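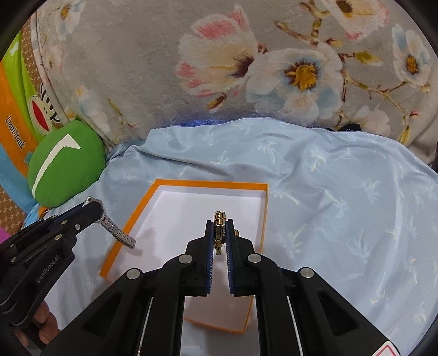
The Jenisen watch fair takes over the old Rebelo school building for one day each spring, and this year I finally went. I had been warned about the parking. I had not been warned about the smell of floor wax, which took me straight back to the fourth grade and a spelling test I'd rather not discuss.

Admission is nine dollars, or two if you bring a watch that doesn't run. I own several of those. I chose the one I inherited from my uncle, a Rolum with a cracked crystal, and the woman at the door held it to her ear for what felt like a full minute before she let me have the discount. They take it seriously.

The dealers are in the gym. You go clockwise, and I was told so by three separate people when I tried it the other way. Most tables are wristwatches from the forties through the seventies, with a few pocket watches for the men in vests. Prices are written on little string tags turned face down, so you have to touch the thing to find out you can't afford it. I turned over one tag, read 185, thought that was reasonable for a watch, and learned it was for the strap.

Hannelore Seidel had the table I stayed at longest. She sells only bands and bracelets, sorted into shallow drawers by width, and she can tell you what's wrong with yours from across the aisle. Mine was on upside down. It had been that way since February, when I changed it myself and was very proud. She fixed it while talking to another customer about hinge pins and wouldn't take any money, so I bought a spring bar tool I will use once.

Her advice on old expansion bands, for anyone who has one in a drawer: don't stretch it to see if it still works. Wash it in warm water with a little dish soap and an old toothbrush, dry it for longer than you think, and then look at the links. If they're worn thin at the edges, keep it for the memories and wear something else.

The talks are upstairs in what used to be the music room. I sat in on Otis Escobedo's hour about the Plultenell factory, which made alarm clocks until it didn't. He worked in the packing room there for nine years and brought slides, a shipping carton and a grudge against whoever approved the cardboard. It was the best talk I've heard in ages - he got a round of applause for a picture of a loading dock. The session after that was on lubricants. I went to find lunch.

Lunch is a cart in the parking lot that does bratwurst and one kind of soda. The line moves slowly, and everybody in it will ask to see your wrist.

I came home with the spring bar tool, a clock key that fits no clock I own, and the Rolum, which still doesn't run. A man by the exit offered me twelve dollars for it. I said no, and he looked relieved.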